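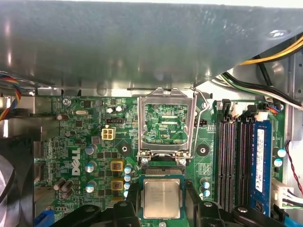 3.2 What people say when they talk about fixing things

Going in, I figured the repair diaries would be the easy part of this study. We asked people to write a few lines each time something in the house broke, and then a few more lines once they'd decided what to do about it. By January we had 3,054 entries from 113 households, and I'd read every one of them at least twice (some of the toaster ones a lot more than that).

The first thing that jumped out at me was how little people wrote about money. Our short survey had asked about cost, and cost came out on top there, which fits what Duda and I saw in our pilot. In the diaries it's a different story! People wrote about their afternoons, their kitchen tables, the neighbor who owns the good screwdrivers. One woman filled two pages on a sewing machine belt and never mentioned the price once. When I called her later she had to go look for the receipt.

I sorted the entries into loose groups using the scheme Hanna Szczepańska came up with for her work on mending clothes. It needed some bending. Her "inherited" group, for instance, covers coats and quilts that came down through a family, and I ended up putting second-hand computers in there too, if the owner talked about the person who had them before. Ryszard Piątek coded a batch of 211 entries on his own so we could compare notes, and we argued mostly about what to do with half-finished jobs. He wanted them counted as abandoned. I wanted to leave them open, since a lot of my own half-finished jobs are still very much alive in my head - and in the hall closet. We left them open.

Figure 4. Desktop computer with the case open, the processor just below the empty socket.

The open group turned out to be the one I liked best. These are the entries where somebody takes a thing apart, learns something, and then stops. A few come back months later with the missing part. Others just keep the pieces in a shoebox, and they sound pretty happy about it. I'd expected guilt here, going by what Didier Gaillard found in his interviews with bicycle owners, but there isn't much. What I see is closer to planning. "When the weather turns" shows up again and again, even for things like lamps that have nothing to do with weather.

Age mattered less than I thought it would. Living with somebody else mattered more, and it cuts both ways: a second person in the house can hold the flashlight, or can ask every evening when the dryer will be off the dining room floor. I don't have a clean way to pull those two apart with diaries alone, so I come back to this in section 4 with the follow-up calls.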